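Derker House Furnishing Project
Progress report, second period
Submitted 5/1/22

Work on the bedrooms continued through this period. Of the 16 rooms in the grant, 10 are now furnished and ready for residents. The other six have bed frames in place but are short of mattresses, shelving or both. The Salo wing is finished except for curtains. The Bellis wing is where most of the remaining work is.

We kept the wooden bed frames. Replacing them was in the original budget, but when we took them apart in December the joints were sound and only the slats on two of them needed attention. The money saved went to bedding. We bought sheets in pink and light blue, two sets per bed, so that one can be in the laundry while the other is in use.

Unpacking has been slower than planned. Deliveries came in large cartons and there is no storeroom on the upper floor, so the cartons are opened in the bedrooms and flattened there. Beds get used as a work surface while this goes on, with cardboard laid over the sheets, and they have to be stripped and made up again afterward. The shelves fill up early too, before the furniture is in its final position.
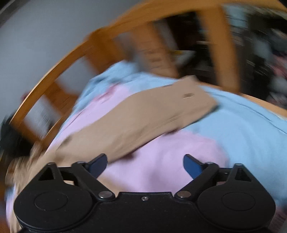 Mircea Enache asked at the last site meeting whether the flattened cardboard could go downstairs at the end of each day, as staples had been turning up in the bedding. He also wanted the beds left unmade until a room is completely unpacked. Both changes have been adopted in the Bellis wing.

Spending on bedding and small furniture for the period was $701. One invoice from Weteo for shelf brackets is still outstanding — it was sent to the old address and has been requested again.

Next period we will finish the six remaining rooms, hang the curtains in the Salo wing and arrange a cardboard pickup. We are not asking for any change to the grant total. The room checklist is attached, with the unfinished items marked.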